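Karka Repair Room: mid-grant update

13 January 2019

Print this page | E-mail this page

Hi Elango,

You asked for something short and readable instead of the usual spreadsheet with a cover letter, so I'm taking you at your word! The spreadsheet is attached anyway. What follows is how things have been going since the grant started in July, the good and the not so good.

The big one first: we're open. You'll remember the old shoe store on the north side of Clarnville, the one with the leak. The landlord fixed the roof (finally, and on his dime), and we moved the sewing tables in the same week. We called it the Karka Repair Room after going back and forth on names for far too long. People bring in clothes, bedding, curtains, bags, whatever is torn or missing a zipper, and we teach them to mend it while they wait. If they'd rather leave it with us we charge a small fee, and that money goes straight into thread and needles.

We now run 2 evening classes, one for hand sewing and one for machines. The machine class fills up first every time. I capped it at 15 people, which felt generous when I wrote the application and feels stingy now that I have a waiting list taped to the door. Cheuk-hei Tang teaches both. She used to do alterations at Pisharody, the bridal place, and she is so patient with beginners that I've started sitting in myself. My buttonholes are still awful.

Money. Of the $4000 set aside for equipment, most went on used sewing machines, seven of them, all from the same school that was closing its home ec room. Two needed new belts and one had a pin jammed in a place I didn't know a pin could get to. We bought the steam press from Fitow as planned. It came in under budget, and I'd like your okay to put the difference toward better lamps. The back corner gets dark by late afternoon this time of year and people are squinting at black thread on black pants.
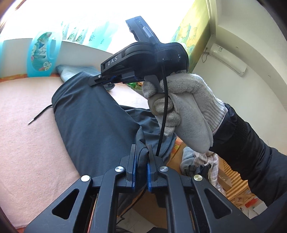 Gloved hand and cloth at the Repair Room.

The part that hasn't gone well is the pickup service. I promised we'd collect mending from folks who can't get across town, and so far we've done it exactly when I've had the car free and my own kids were somewhere else. That isn't a service, it's me running errands. I talked to the senior center about letting people drop bags at their front desk, and they like the idea but want to sort out where the bags would sit and who signs for them. I should have an answer before the next report. If it's a no, I'd sooner cut the pickup line from the plan than keep pretending.

I also got the supply budget wrong. I figured on lots of thread and hardly any zippers. Well, everybody in Clarnville has a winter coat with a busted zipper! We ran out before the holidays and I was ordering in tiny batches and paying silly shipping. I've moved to buying by the roll and cutting to length, and Cheuk-hei showed the whole machine class how to fit the stops, so that's a lesson out of it too.

Other odds and ends: the sign is up, though the painter left a letter a bit crooked and I've grown fond of it. The insurance certificate is renewed and I've put a copy in your folder. We still don't have a good answer for leather and I've been sending those people to the shoe guy.

For the next stretch I want to add a class on patching and darning knits, get the lamps in, and settle the senior center question one way or the other. Could you let me know on the lamps soon? The store is holding the sale price for me. And come by some evening if you're passing, we'll find you a torn pocket to work on.

Related items
Original application and budget
Class sign-up sheet, hand sewing
Class sign-up sheet, machine sewing
What we can and can't mend

Contact the Karka Repair Room, Clarnville | © 2019 Karka Repair Room | Back to top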